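Traltden opens Barine studio with mug range

February 10, 2025

Homewares maker Traltden has opened a studio at Barine, where it will finish and check its new Prillard range of mugs before they go out to shops.

The first release is 3,000 pieces in 17 patterns. Each mug is looked over by hand for chips, rough rims and colour faults before it is wrapped.

"People hold a mug every morning, so the handle and the rim get most of our attention," said Lai-ching Au, studio manager at Traltden. "We papered the work tables and taped them into panels so the pieces don't get mixed up."

The floral designs are by Catríona Noonan. Several have a dark blue rim, with more blue near the base.

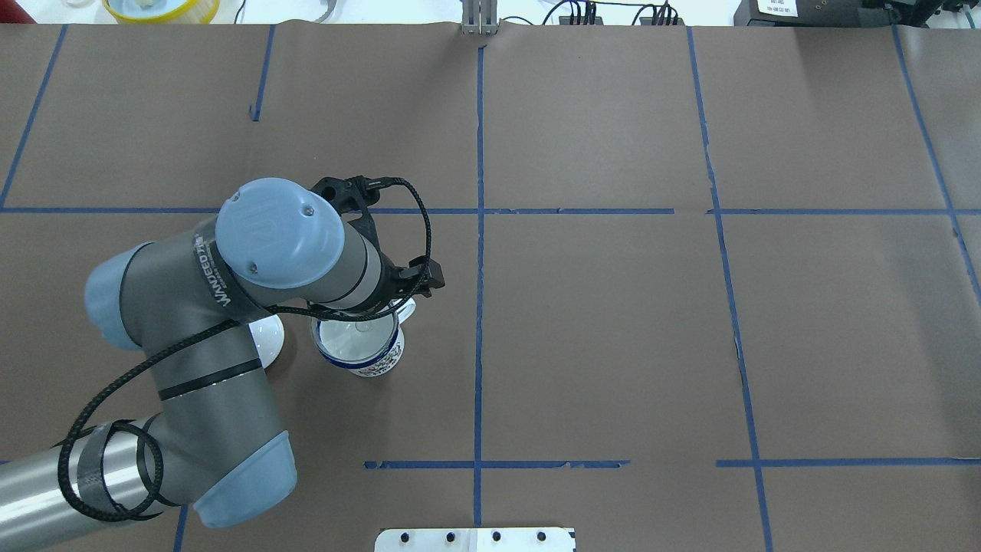 Visiting the studio

The seconds shelf is open to the public from 10 am. Parking is at the rear, off Mtshali Lane. Orders of more than 100 mugs should be made in writing to Kam-wah Yu in trade sales.

Media enquiries: Hongjun Cai, Traltden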